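Home | Contents | Prev | Next | Glossary

Posted in July
By the Course Text Team, Jornside Open Readers

Chapter 8
Limited Runs: How Sneaker Releases Get Planned, Priced and Sold

Before you start. Read the last two pages of Chapter 7 again if you skipped the part on wholesale accounts. You'll need the words "allocation" and "door" right away. A door is a store. One shop with two addresses is two doors. Moving on.

8.1 A shoe and a release are different products

The shoe is leather, foam, rubber, thread. The release is the date, the pair count, the list of shops and the story told in the weeks before. Students mix these up all the time and then write essays on stitching when the question was about distribution. Keep two columns in your notes. Shoe on the left, release on the right.

Our running case for this chapter is a low-top court shoe called the Dollel, made by a mid-size label named Nesier. Plain shape, flat sole, been in the catalog a long while without much fuss. Sold at regular price, marked down at the end of the season, same as anything. Then Nesier put out a colorway with one shop, Gebreyes, and the whole line got pulled along behind it. We'll come back to that pair again and again.

8.2 Pair counts

The Gebreyes pair was made in a run of 3,000. Of those, 200 were held for the shop's own counter and the rest went out to other doors. Write those numbers down, the exercises in 8.6 use them.

Why hold any back? A few reasons, and they pull against each other. The partner shop wants people through the door. The label wants the pair seen in many cities. Returns and wrong sizes have to be covered from somewhere. And a small batch kept aside can be sold later, quietly, once resale prices are known – some labels do this, some swear they never would.

Size runs matter more than the total. A run with plenty of pairs can still feel tiny if the middle sizes are thin. Most factories work from a size curve, which is just a table saying what share of the order goes to each size. Change the curve and you change who goes home empty handed. Check the curve first, the total second.

8.3 Calendars

Labels plan the release calendar backward. Start from the date on the shelf, take off shipping, take off production, take off sampling. What's left is the time for design and it is always less than the designers asked for. The Dollel pair went through 6 samples. Most of the changes were to the toe shape and the color of the midsole, which came back too yellow, then too white.

Two kinds of slot on a calendar:

Anchor slots. Big pair counts, lots of doors, the same time every year. Back to school, holidays.

Filler slots. Small runs dropped between anchors so that customers keep checking. Filler is where collaborations usually sit. Also where mistakes are cheapest.

A label that fills every week runs into fatigue. Sell-through slows, shops ask for smaller allocations, and the resale price slides toward retail. Watch for that last one, it's ussually the first sign outsiders can see.

8.4 Ways to sell the pair

First come, first served. Simple, fair to whoever can stand in line. Rough on everybody with a job.

Raffle. Names in, names drawn. Cuts the line. Invites people to enter under ten names, so shops ask for ID or a local address at pickup.

App draw. Same as a raffle but the label holds the customer list instead of the shop. Shops do not love this. Gebreyes agreed to it for online pairs only and kept a paper raffle for the counter.

Bundles. Shoe sold only with other goods. Moves slow apparel. Annoys customers and in some places runs into consumer rules, see Chapter 11.

8.5 What resale tells you, and what it doesnt

A high resale price says demand beat supply at retail price. It does not say how many people wanted the shoe. A few very keen buyers and very few listings will give you a big number too. So look at volume along with price. Look at sizes separately. And ignore the first two days – early sales are mostly people in a panic, on both sides.

Retail price stays put for a different set of reasons, mainly the label's other shoes. Charge double for one Dollel and the plain Dollel next to it starts to look cheap, or the new one looks greedy. Pricing the whole shelf is covered in Chapter 9.

Key terms: door, allocation, size curve, anchor slot, filler slot, sell-through.

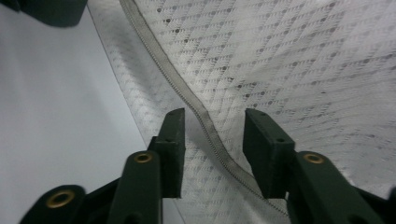

Fig. 8.1 Metal-toothed zipper on white textured fabric.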